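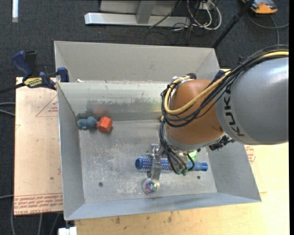
By M. Nechyporuk | Field Gear | July

The Pludia is a handheld water meter for people who sample streams, canals and wells. It reads conductivity, temperature and pH from one probe and logs each reading with a position. I used it for a season on the Lurnside, a small river with three towns and a lot of sugar beet along it, where our group of landowners and anglers keeps its own record of salt levels.

Setup took one evening. The meter comes with two sachets of calibration fluid, and a bottle of your own is worth buying right away. Calibration is done from the menu and the screen tells you when the reading has settled. Mine drifted very little on conductivity. The pH side needed redoing before every trip, which the manual admits on page 70.

In the river it does well. Readings settle quickly in moving water and slowly in still ditches, where I had to stir the probe by hand. Below the lower weir in late summer it gave 1088 microsiemens, and the lab bottle filled at the same spot came back within two percent. Upstream of the first town it rarely went over 900.

Memory is generous. I finished the season with 2308 readings stored and had not deleted any. Getting them out is less pleasant. The export program, called Udon, runs only on Windows and writes dates in an order our spreadsheet would not accept, so every file had to be fixed before I could share it with the groups downstream.

The case is solid and floats. The strap clip is poor — mine opened twice on the bank. Battery life was fine until the nights got cold.

For a group that has to compare numbers with neighbors who may dispute them, I would buy it again, and keep sending a few bottles to the lab. If you only need pH, a cheaper pen will do.

Rating: 4 out of 5

Related reviews
Sample bottles for cold weather
Staff gauges you can install yourself
Two flow meters for shallow streams
Waders under the waist: what lasted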